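Support > Instruments > Grip and jaw control > Ticket 2724

Last updated: April, 3:40 pm

Subject: Left jaw closes late after swapping from Brovex to Vullik controller

Status: open, workaround in place

Hi team! First off, the Vullik controller is a joy to drive. We've been running it against our old Brovex on the same arms, same instruments, same tissue pad, and wrist motion is so much smoother that two of us said so before we'd even looked at the logs. One snag, though. When I command both instruments to close together, the left one lags by 11 ms. On the Brovex they matched.

Tried so far:
- Swapped the cables left to right. Lag stayed on the left.
- Reran homing 3 times. No change.
- Loaded the Ouali grip profile on both sides. Lag dropped to 8 ms, so that's progress!
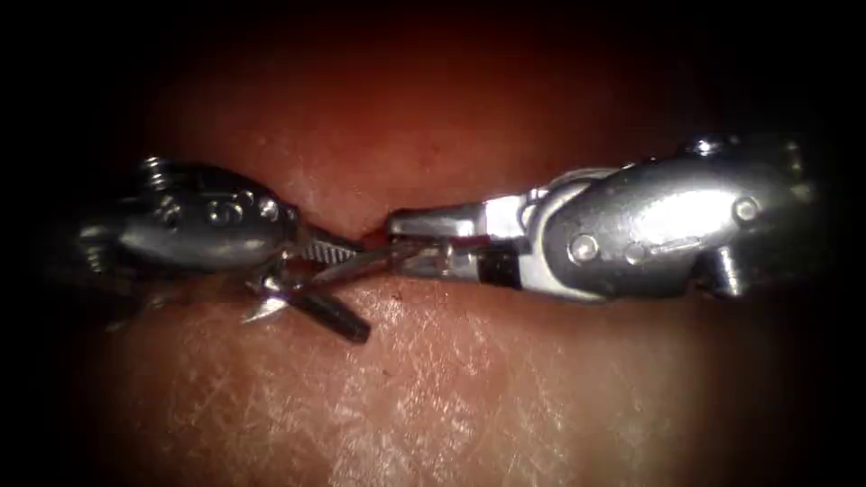

Jaw offset is my main suspect now. The Vullik reads each instrument's zero point at startup, and I think it's taking the left one's zero while the jaws are still a bit apart. Tip-to-tip work over a small slit is where it bites, as the two sets of jaws overlap right above the opening and any delay on one side shows up as a tug. With the left jaws slightly open and that dark tip pointing down over the surface, there's very little room for a late close. The wrist housings are the same design on both sides, so I'd love to rule out the hardware and go after the config.

Update, same afternoon: set the left zero by hand in the Irnomia settings panel and the lag is gone!! Ran the full close/open routine and both sides tracked beautifully. It does come back after a power cycle, so the manual value isn't being saved.

Two questions for you. Is there a way to lock the zero so startup doesn't overwrite it? And does the Ouali profile touch closing speed, or only force? I'm leaving it loaded for now and can send both logs tonight.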